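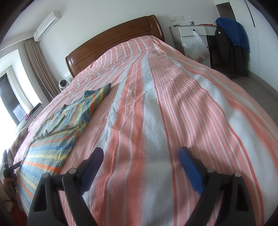

`kovell-bulky` is a table of bulky household waste pickups, one row per load, kept so that sorting staff and the people who write the route plans work from the same codes. Most disputes over codes concern soft goods. A woven cotton bedspread like the one on the double bed, with broad coral-pink and white stripes, is `TX-FLAT` when it arrives by itself and takes no code when it arrives wrapped around a mattress. In the second case the load is coded by the mattress and the cloth is mentioned in `notes`.

## Contents

| File | Description |
|---|---|
| `loads.csv` | Main table, 462 rows |
| `codes.csv` | Item codes and their plain names |
| `sites.csv` | Transfer sites, with opening hours |
| `CHANGES.txt` | Corrections by release |

All files are UTF-8 with Unix line endings. Decimal separator is a period. Empty fields are empty, never `NA` or `0`.

## Columns in `loads.csv`

The table has eight columns.

| Column | Type | Meaning |
|---|---|---|
| `load_id` | string | Unique within the file. Do not parse it. |
| `month` | string | Month of pickup, no day |
| `site` | string | Key into `sites.csv` |
| `gross_kg` | integer | Truck and load, on the scale |
| `tare_kg` | integer | Truck empty |
| `main_code` | string | Largest share of the load by weight, as judged by the sorter |
| `second_code` | string | Next largest, may be empty |
| `notes` | string | Free text, lightly edited |

Net weight is not stored. Subtract `tare_kg` from `gross_kg`. Earlier releases had a `net_kg` column that disagreed with the other two in several rows, and it was dropped.

## Weighing

Loads at Kovell and Grelon are weighed on a platform scale. Aner has no platform scale, and its trucks are weighed on the way through Grelon. Any load over 3750 kg net is split into two rows that share a `load_id` stem and end in `a` and `b`. Join them before working out averages per trip.

Tare is taken once per truck each month. Fuel level is not corrected for. Rain is a larger source of error than fuel: carpet and upholstery left at the curb overnight can come in far heavier than the same goods dry. The sorter writes `wet` in `notes` when this is plain, but the word is missing from many rows where it should be present.

## Coding

Codes are assigned at the sorting floor, before anything goes into the baler. The driver's sheet is kept as a fallback and is used only if the load was mixed with another by mistake. Rules that come up often:

- Bed frames with the slats still attached are `WD-FRAME`, even if the side rails are metal.
- Curtains, sheets and bedspreads are `TX-FLAT`. Duvets and pillows are `TX-FILL`.
- Rugs are `TX-PILE` unless glued to a backing board, then `MX-BOARD`.
- Refrigerators are outside this table. They move under a separate contract held by Çetinkaya.
- Paint cans found inside furniture are removed and logged elsewhere. The load keeps its code.

Dušan Baláž wrote the first code list. Rekha Iyengar merged the two textile codes in April and then split them again along different lines, so `TX-FLAT` in older exports does not mean what it means now. `CHANGES.txt` has the mapping.

## Known problems

- `second_code` was optional at Aner until the new forms arrived. Do not read an empty value there as a single-material load.
- One truck was listed under two plates. Its rows have been merged, with the older tare kept.
- `notes` contains abbreviations that we have not been able to resolve (`h/b`, `KF`).
- Opening hours in `sites.csv` are the posted ones. Grelon often stops taking loads at 3:30 p.m.

## Privacy

Street addresses and customer names were removed before export. Craig Skinner read through `notes` and cut anything that pointed to a household.

## Contact

Corrections go to Archie Menzies, with the `load_id` and the weigh ticket if there is one. Questions about site access go to Hamish Purves.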